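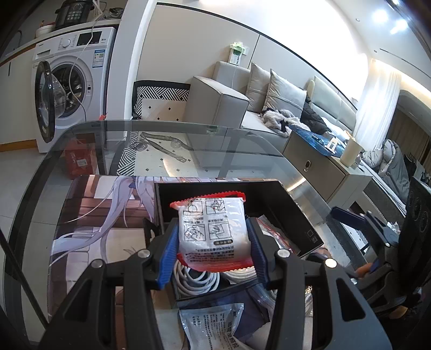
737 words

# Moved from the packing line to gripper work. What happens to my job title and my rate?

**tapegun_west**

I've been a hand packer at Kircombe for 4 years. Small goods, mostly bagged cords, laces, cables, sachets, that kind of thing. In September we were told that Stornano, the company that owns us, wants robot arms on part of the small goods line, and they asked for people to move over to what they call handling work. I said yes.

What it means day to day is that I pick things up and put them down with a pair of hand-held grippers instead of my hands. You work a lever with your fingers and the jaws close. It gets recorded, and the recordings are for training the arms. Some days it's a box to pack or unpack, some days it's sorting. The table is in a furnished place with a kitchen and a sofa. It's quieter than the floor and I get to sit down for a lot of it.

My trouble is the pay. On the line we had a base rate plus a piece bonus once you passed 400 units in a shift. There's no way to get near that with grippers. A thin plastic bag takes me three or four times as long as it would by hand, and with anything floppy I have to go back for it. So the bonus is gone, and my slip still says "packer, grade 2."

I asked my supervisor and got told it's "under review." I also asked if the packing job is still there for me if I want to go back, and didn't get a clear reply. Has anybody been through this? Should I be asking for something in writing? I don't have a problem with the work itself.

---

**yorath_nights**

We went through nearly the same thing at Yorath, a bit ahead of you by the sound of it. Yes, get it in writing. What you want on paper:

- what the job is called now
- the rate, and what replaces the piece bonus
- whether you can go back to your old job, and for how long
- who decides when the handling work ends

We got a flat top-up equal to our average bonus over the last 90 days on the line. That was the company's first offer and most of us took it. If I did it again I'd ask them to leave out the weeks when the line was down, which pulled my average down.

Keep a copy of your own old slips before you go in. Payroll had ours, but it took them a long time to find them.
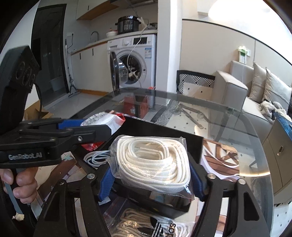 On speed, mine came up after a couple of weeks but it never got close to hand speed, and I don't think anyone in charge expected it to. Bagged stuff is the slowest. Get a grip on the thick part and leave the loose flap of the bag alone. If they start giving you a number to hit, ask where the number came from. Ours came from someone timing rigid boxes, and it got changed once two of us sat down and showed them a bag of laces.

The part I'd warn you about is your forearm. Packing spread the work over both hands and all your fingers. Squeezing a lever is the same motion all shift. We swap off every hour now and that's written into the schedule. It wasn't at first.

As for the line, here is what changed for us. The arms took over some of the boxed goods. Soft goods are still packed by people. Headcount on my shift went down by not replacing two who left. I wasn't laid off, but there's less overtime than there was and I miss it.

---

**mr_pallet**

Your employer is going to replace you with a robot and you are teaching it how. I would look for another job.

---

**clidik_floor_lead**

I run a shift at Clidik, so I'm on the other side of this. "Under review" usually means your supervisor asked upstairs and hasn't heard back. Send a short email with the two questions in it, title and rate, and ask for an answer by a date. An email gets forwarded. A question asked in the break room doesn't.

Also check whether your handbook has a clause about temporary reassignment. Ours says a person moved at the company's request keeps their average earnings. Plenty of people moved here and never claimed it.

I can't tell you if the old job will be held. Ask that one separately so it doesn't slow down the pay question.

---

**tapegun_west**

Thanks. Found the handbook, and there is a reassignment section. It says base rate only and nothing on bonus, so I'm going in with the average idea from Yorath. Email went off Wednesday. Asked about hourly swaps too.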